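Coatings Assessor (Interior Surfaces) – Curnen Materials Testing, Prukstead

Permanent, full time. Posted March 24, 2022

Curnen Materials Testing carries out durability and appearance testing on interior paints, sealants and panel finishes. Our clients are paint makers, joinery shops and building owners. The Prukstead laboratory is looking for one assessor to join the coatings group, reporting to the group leader.

The work

The assessor prepares test panels, applies coatings by drawdown bar and roller, and rates the cured film for colour, gloss, hiding power and scrub resistance. Most of the work is on low-sheen and matte whites, where small differences in film thickness show up as uneven sheen under raking light. The position also covers site visits to inspect finished rooms when a client has lodged a complaint about patchiness, yellowing or poor touch-up.
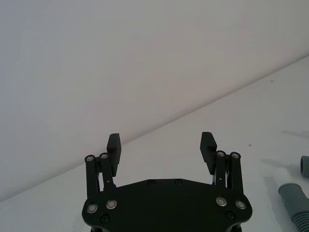
White wall and matte off-white tabletop.

You will be expected to:

Prepare and label panels according to the written method, and record batch, substrate and film thickness for each.
Run wet scrub tests to 400 cycles and rate the result against the reference set.
Take gloss readings at the three standard angles and flag any reading outside tolerance.
Keep the conditioning cabinet log up to date, including the humidity trace.
Calibrate the gloss meter and the colour meter at the start of each shift.
Write short inspection reports in plain language for clients who do not have a technical background.

Site visits account for one or two days in a typical fortnight. Most are within the Sturkdale district. Travel time is paid, and a vehicle is provided. 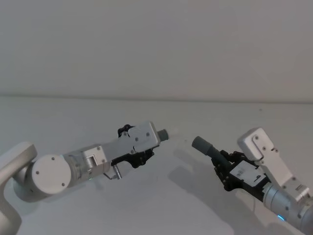 Smooth matte wall finish behind a white tabletop.

What we require

A trade certificate in painting and decorating, or a diploma in laboratory technology, chemistry or a related field. We will also consider applicants with at least 4 years in paint tinting, quality control or industrial finishing.
Normal colour vision. A hue arrangement test is given at the interview stage.
A current driver's licence.
Able to lift 20 kg and to work from a platform ladder.
Careful written records. Entries in the bench book are made in ink and corrected with a single line and initials.

Experience with the Bilyk panel database is useful but can be taught. The same applies to spectrophotometer work.
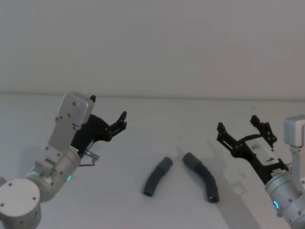 Hours are 38 per week on a fixed day roster, with a rostered day off each month. Overtime is uncommon outside February, when the annual exposure panels are brought in from the racks and rated as a set. There are over 100 of these panels and leave is not normally approved during that period.

Pay is set under the laboratory pay scale, at grade 2 or grade 3 depending on qualifications. Safety boots, overalls and a fitted respirator are supplied. The position carries a probation period of six months. Solvent-borne products are handled in the extraction booth only, and a lung function check is arranged before the start date and yearly after that.

How to apply

Send a resumé of no more than two pages and a cover letter to the Prukstead office, marked Coatings Assessor. The letter should describe one finish defect you have investigated, how you identified the cause and what was recommended. Please include copies of certificates – originals will be sighted at interview.

Interviews take place at the laboratory and include a practical task of 7 panels, to be ranked by sheen and hue under the viewing booth lamp. Applications stay open until the position is filled.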